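4.2 Adding approval limits to purchase requests

Approval limits decide when a purchase request in Skadonero needs a second signature. Set up your cost centres first (section 4.1). You need the Administrator role for all steps in this section.

1. Open Settings, then Purchasing, then Approval rules.
2. Click New rule and type a name. The name appears in the approver's inbox, so keep it short.
3. In the Applies to list, choose the cost centre. To cover every cost centre, leave the list on All.
4. Enter the limit in the Amount field. Requests at or below this amount are released after one approval.
5. Under Second approver, pick a user. In the sample company, Herer, this is Bríd Heffernan.
6. Click Save. The rule is stored as a draft.

Note: The rule name can hold up to 100 characters. Longer names are rejected when you save.

Item pictures are shown next to the request line when the approver opens it. They are taken from the item record and cannot be changed from the approval screen.

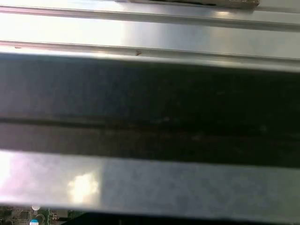 Item picture at full size: metal panel with raised ridges.

7. Return to the list of rules and tick the draft you have just saved.
8. Click Activate. Requests that are already open keep the old rule.

Caution: Do not delete a rule while requests are waiting on it. They will stay at status 13 (Held) and must be released one at a time. Set the rule to Inactive and wait until the Waiting column shows 0.

To test the rule, log in as the sample user Lorcan Brennan and enter a request for 190 against the cost centre Usley. If your limit is lower than this, the request goes to the second approver once the first has signed. If it does not, check that the rule is active and that the cost centre matches.

A rule can have up to 3 stand-in approvers. See section 4.3.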